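# Vullelow Grade

The **Vullelow Grade** is a mountain road linking the market town of Dundon with the upland village of Wilten. It is 39 miles long if driven correctly and considerably longer if the driver takes the left fork at Fitzgerald, as most first-time visitors do. It is the only paved route over the Vullelow range, although the word "paved" is used more freely in Dundon than in Wilten.

## Route

The road leaves Dundon behind the bus station and climbs gently through orchards for long enough to give a false impression of what follows. Past the last gas station it narrows to a lane and a half, a width that has never been officially explained. The steepest stretch, known locally as the Ladder, gains 600 feet through seven switchbacks, each with its own convex mirror. The mirror on the fourth faces a cliff.

Above the Ladder the road runs along a ledge to the hamlet of Fitzgerald, which has a bakery, a chapel and the fork. The right branch continues over the summit and down into Wilten. The left branch ends at a quarry gate with a turning circle, where the ruts suggest a steady trade.

## History

A mule track existed on the line of the present road long before anyone thought to put a truck on it. The modern alignment was laid out by the surveyor Ronaldo Ocampo, who had recommended a tunnel and was told to draw something cheaper. His notebooks, kept in the Dundon library, contain several careful sketches of the tunnel.

Construction took two summers longer than planned. The Dundon and Wilten crews worked toward each other from opposite ends and met a little way below the summit, at slightly different heights. The resulting bump was to be smoothed out the following spring. It is still there, and appears on local maps as Handshake Hill.

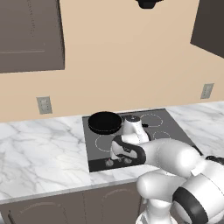 *This page was last changed in June.*

## Driving conditions

Fog settles on the ledge most mornings and usually lifts before noon. Snow closes the summit for part of every winter, an event announced by a wooden sign at Dundon that reads ROAD CLOSED on one side and ROAD OPEN on the other. In high winds it has been known to express both opinions within the hour.

Uphill traffic has the right of way on the Ladder. Buses have the right of way everywhere, by custom, and sound their horns before each bend. Drivers meeting a bus are expected to reverse to the nearest passing place, and visitors who would prefer not to do this are advised to travel on Friday, when the bus doesn't run.

Guardrails were added along the ledge after a long campaign by Marilou Buenaventura, a Wilten schoolteacher who made the crossing twice a week and wrote to the county after each trip. The county has kept her letters. They fill almost as much shelf space as the engineering records and are more often consulted.

## Reputation

Travel writers regularly include the Grade in lists of frightening roads, generally with a photograph of some other road. Residents of Wilten consider the reputation overblown and point out that the goats manage it daily. Residents of Dundon tend to agree, but shop in Dundon.

A souvenir bumper sticker reading I SURVIVED THE VULLELOW GRADE is sold at the bakery in Fitzgerald, before the summit.

## See also

- Dundon bus station
- Fitzgerald quarry
- Wilten goat fair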